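Student Project Report: Rethinking the Okeke Study Room

What we set out to do

Our group picked the Okeke study room for our interiors project this February, and we were so glad we did! It's a small room that students use from early morning until late, and everybody has an opinion about it. The job was to look at the floor and the tables together, ask people how they felt about them, and come up with changes that would fit a student budget.

We handed out a short survey and got 70 replies, far more than we'd hoped for. We also spent 15 hours in the room spread over 2 weeks, working at the tables ourselves and making notes -- mostly on noise, light and where people bump their feet.

Tables and carpet

The carpet is gray with stripes, and it turned out to be the most popular thing in the room. People told us it feels calm and keeps chairs from scraping. The tables have plain white tops with a thin dark edge band and a rounded rim, and black legs that come down at a slant to a bar along the floor. We love how crisp the white looks against the gray! The slanted legs got mixed reviews, though, mainly from taller students who like to stretch out.

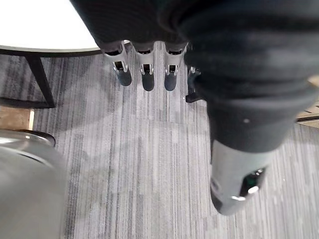

What we tried

We taped out three layouts on paper first and then tested our two favorites. Layout Turbridge puts the tables in pairs with a wide path down the middle. Layout Vurura turns every table toward the windows, and it was a hit with the quiet readers -- less so with anyone who needed an outlet.

For the final round we mixed the two and named the result Lineck. It seats 6 people in the group area and leaves the window side for solo work. Moving everything took one evening, and lining the tables up with the carpet stripes made it really quick.

What we'd do next

We'd like to test felt pads under the floor bars and run the survey again once people have used Lineck for a full term. We'd also ask about evening lighting, which came up in the comments a lot and which we didn't have time to study.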